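Wiping Tabletop Writing Boards: Project Report

Güven Demirtaş
Module: Materials and Everyday Products, second year
Submitted April 18, 2005

1. Purpose

Small whiteboards on a stand are used in shops, reception areas and classrooms for short messages that change often. The writing is meant to come off with a dry eraser. In practice a grey film stays behind, and after some weeks the board has to be cleaned with a liquid. The project set out to find how long writing can stand on such a board before a dry eraser no longer removes it fully, and whether the position of the board during wiping makes a difference.

The question came from a placement I did in September at Lunuvau, a stationery supplier, where complaints about "ghosting" were usually answered by sending out a new board.

2. Equipment

Board: tabletop type, thin black frame, rounded corners, glossy writing surface. The board is held at the sides by two small dark knobs, which allow it to tilt.
Marker: Zistby dry-wipe, dark ink, fine line.
Eraser: rectangular sponge type with rounded ends, yellow upper layer, black lower layer.
Cleaning liquid: Entili board spray, used only between test runs.
Table: light beige top, matt, against a plain white wall.

The test text was 发财, a common New Year wish meaning "to get rich". It was chosen for two reasons. The characters contain short strokes, long strokes and crossings within a small area, and crossings hold more ink than single lines. It is also the kind of message for which such a board is bought.

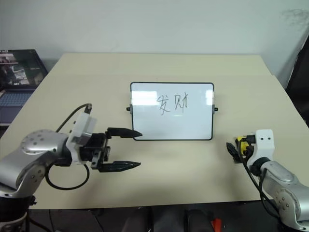 Glare was a problem when judging the result. A glossy surface facing the room picks up light from several directions, and faint residue cannot be seen inside a bright patch. All judgements were therefore made twice, from two positions in front of the table, and the worse of the two results was entered.

3. Method

3.1 Writing. The text was written by hand slightly above the centre of the board. No attempt was made to keep the handwriting neat. Line thickness was checked by eye only.

3.2 Waiting time. Two waiting times were used: 2 hours and 72 hours. The board was left uncovered at room temperature.

3.3 Wiping. The black layer of the eraser was placed flat on the surface and drawn across the text in 4 strokes, left to right, without lifting at the crossings. Runs were made with the board upright on its stand and again with the board laid down on the table.

3.4 Judging. Residue was graded as none, faint or clear. Faint means visible from one of the two positions only. Clear means visible from both.

3.5 Reset. After each run the board was sprayed, wiped with a paper towel and left for 600 seconds before the next text was written. Shorter pauses gave broken lines, probably from liquid remaining on the surface.

4. Results

After 2 hours, upright: faint.
After 2 hours, lying down: none.
After 72 hours, upright: clear.
After 72 hours, lying down: faint.

Residue after the longer wait was found mainly at the crossings and at the ends of strokes, where the marker had paused. Single straight lines came off more easily in every run.

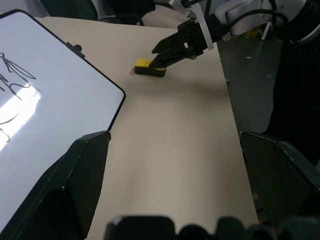 The difference between the two positions is put down to pressure. An upright board turns on its knobs when it is pushed, so the upper half moves away from the hand and the eraser loses contact along one edge. Tightening the knobs reduced this movement but did not stop it. A board lying on the table is supported from behind and the whole black layer stays in contact.

Laying the board down has its own drawback. The side fittings project past the frame and may mark a soft tabletop if the board is turned while flat. Lifting it before turning avoids this.

5. Sources of error

Pressure was not measured. One person did all the wiping, which keeps the runs comparable with each other but not with other users. Only one marker was tested; a second set from Dretis was ordered and did not arrive before the deadline. The eraser was not cleaned between runs, and ink collected in the black layer could have been carried back to the board in later runs. The three grades are coarse.

6. Recommendations

Boards of this type should be laid flat for wiping. Text that will stand for several days should be written with as few pauses as possible. Further work should use a weighted eraser so that pressure is constant, and should include a matt board for comparison.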